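Ticket 645 -- Right hand-held gripper: fingers slow to reopen after closing
Status: Open, awaiting part
Reported by: Marcelle Poulain
Assigned to: Rami Majali
Site: Nestow, towel folding task
Opened: 13th May

Marcelle Poulain wrote:
The right unit closes as it should but hangs when I let go of the trigger. The fingers stay shut for a moment, then open all at once. It began during the folded towel runs. The left unit is fine. I have marked 27 recordings as suspect because the logged finger width doesn't match what my hand was doing.
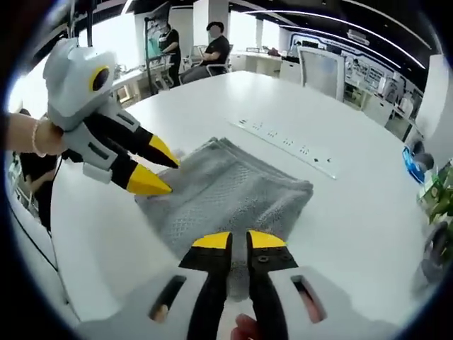
It is worse when I close hard on a thick edge. On a single layer I can go several runs without it happening. Restarting the Skendico logger made no difference.

Rami Majali wrote:
Please try these and report back.
1. Unplug the unit and work the trigger by hand. Does it still stick?
2. Swap the left and right cables.
3. Run the width calibration again on a clear patch of table, with no cloth.

Marcelle Poulain wrote:
1. Yes, still sticks, so it isn't the software.
2. Fault stays with the right unit.
3. Calibration failed twice and passed on the third go. The closed reading was over 2 mm out before that.

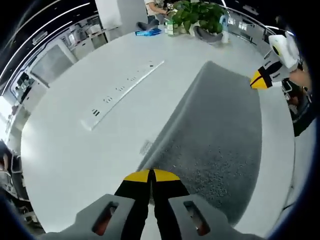
I also tried closing very gently. It still caught, but less often.

Rami Majali wrote:
Thanks. That points to the slide or the return spring. We had the same thing on a Farah unit last July -- lint had packed into the rail and the spring had gone weak as well. Please don't oil it, as the oil holds the lint. Brush the rail out with the housing off and check the finger screws while you're in there.

Marcelle Poulain wrote:
Brushed out, screws tight. Better, but it stuck 3 times in the next session.

Rami Majali wrote:
Spring ordered from Patov. Take the right unit out of use until it's fitted, and leave the 27 recordings out of the upload. I'll go through them against the video.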